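Bin-picking project: how do we sort a mixed pile with a hand-held gripper and a small budget?

Posted in Student Projects, Fri 16 August
740 views, 2 replies

Ondberg

I help out with a Year 11 and 12 robotics club and we are doing a term project on clutter. The task is to take a pile of ordinary household odds and ends, pick the items up one at a time with a two-jaw gripper, and put each one in a tray. We don't have an arm yet. The plan was to have students do the picks by hand-held gripper first, record video from the gripper's point of view, and use the recordings to train something simple that tells us where to grab next. The arm is meant to turn up in December.

We have done two sessions so far and I'm not happy with the recordings. The students can manage the picks, more or less, but when we go back through the video a lot of it is soft, and the labelling group can't agree on where one item stops and the next one starts. Dark things on top of other dark things are the worst. We have 1234 labelled stills and I wouldn't trust half of them.

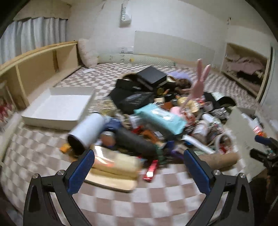 The pile, with the white tray at left.

The cloth is a brown and white check. I picked it thinking the squares would help with scale, but one of the students reckons it is confusing the edge detection. The jaws have dark blue pads and there are dark blue things in the pile as well, so the software sometimes decides that the gripper is an item. The shiny packets throw glare, and the clear stuff barely registers.

What I'd like to know:

Should we start with a smaller pile, or is it better to have the mess in the data from the beginning?

Is there any point in changing the cloth now, given the stills we already have?

How do we get students to slow down without every pick taking five minutes?

We have a small amount of money left for materials, so swapping a few things is fine. Buying a better camera is not.

Planetti

I ran something close to this with a college group, so I'll go through it in the order you asked.

Pile size. Start smaller. Five items, spread so that none of them touch, then five items touching, then add from there. Keep the full heap for the end of each session and treat it as the test. If the students can't agree on the outlines in a heap that size, the software has no chance of learning them. The turquoise packet in the middle of yours would be a good first item. It has a plain colour, a clear shape and crimped ends that make its direction obvious. The rabbit ears sticking up would be another, although soft or thin parts can bend away from the jaws and you want to log that as a separate kind of miss.

Cloth. I would change it. A plain mid-grey or a flat green will give you cleaner outlines, and bed sheets from the op shop are fine if you iron them. Keep the checked cloth and bring it back later on, once the plain one is working. Don't throw out the old stills. Put them in their own folder, marked with the cloth, and have two students go through them and keep only the ones they both agree on.

Blur. Most of ours came from students moving the gripper and deciding at the same time. We made a rule that you stop above the pile, say the name of the item out loud, wait two seconds, then go in. It felt slow for one session and after that they did it without being told. Take your stills from the pause and leave the moving part of the video for later. More light also lets the camera use a shorter exposure. Put a desk lamp on each side and point them at the wall or ceiling so you don't add to the glare on the packets.

Gripper colour. Wrap the pads in tape in a colour you have nothing of in the pile. We used fluoro orange, but you have a few orange bits in there, so check first. You can also mask out the bottom of the picture where the jaws sit, as long as they open and close in the same spot each time. Ours drifted because the mount was loose. Check yours with a straight edge before every session.

Clear and shiny items. Leave them out for now. We never got a good result with clear plastic and I don't think you will with one ordinary camera.

One more thing on labels — write a one-page guide with drawings before anyone labels another still. Ours said to outline only what is visible, never guess at the hidden part, and skip anything smaller than a thumbnail. It settled most of the arguments. The MacRitchie worksheets have a blank template for this if you can still find them.

Davo

Just get the arm working first, you will have to redo half the data anyway when the camera is mounted somewhere different. We did the hand-held thing and the angles were all wrong.

Agree about the cloth though. Also put a number on the tray and start every session with it empty, so you can match what went in against the video.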